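Workshop tips for a robotics club that meets on a table

Our student robotics club builds arms, and the arms live on a wooden table that was bought for eating at. What follows is the housekeeping side of the project. The kids wrote half of it and I took out the swearing.

Clamp first, power second. An arm that isn't fixed down will throw itself on the floor the first time someone types 2,000 where they meant 200. Put a scrap of cardboard under each clamp jaw or you will be sanding the table in October, as I was.

Give every cable some slack at the joints. Bend the arm by hand, power off, to the furthest it will go each way, and only then close the clips. A cable that looks tidy with the arm folded is a cable that comes out of its socket when the arm stretches. Big floppy loops are ugly and they work.

Label both ends of everything. Masking tape and a pen will do. Zineb Tawfik colour-coded ours with nail polish, and it's held up better than the Jullar tags we paid for.

Practise on something dull. The task this term is unplugging and plugging in a phone charger, and our two teams started with a wooden block and a bit of rope. Move up to a real phone when the gripper has stopped chewing the rope. 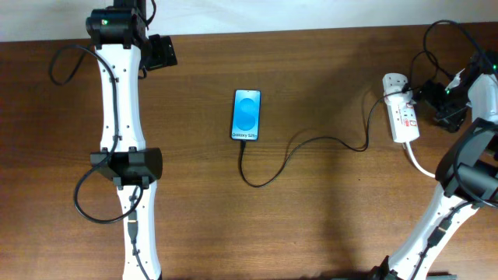
Naima El-Sayed wrote in to say we've got the order backwards, and that her lot at Preselon go straight to the real cable on day one. A block never bends, she says, so all it teaches the students is how to pick up blocks. She'd also tape the power board down before anything else, as theirs went for a walk every time an arm gave it a tug. Fair enough on the tape. I'm keeping the block.

Keep the power board where a human can reach the switch without leaning across an arm. Decide before you start whose hand is on it. "Whoever's closest" means two people lunging and one cup of tea going over.

Tea goes on the windowsill. See previous.

Screws: muffin tin, one size per cup, lid from a biscuit tin on top. We spent $1,146 on servos last year and lost a whole afternoon to a screw worth four cents. A magnet in a sock, dragged over the carpet, finds most of the rest.

Wipe the table down before the session as well as after. Crumbs get into gripper fingers and Nanna Thorlacius has had to pick toast out of a gear with a pin.

Write down what you changed. One change per run, one line in the exercise book, initials beside it. "Fixed it" doesn't count as a line, Vesela.

For the Nieminen Cup, pack a spare of whatever broke last, plus your own extension lead. The hall has plenty of power points and they're all behind the stage.

Kamo Robotics Club | Tips page last changed 11/03/2018 | Contact: Salma Zaki, via the school office | Back to top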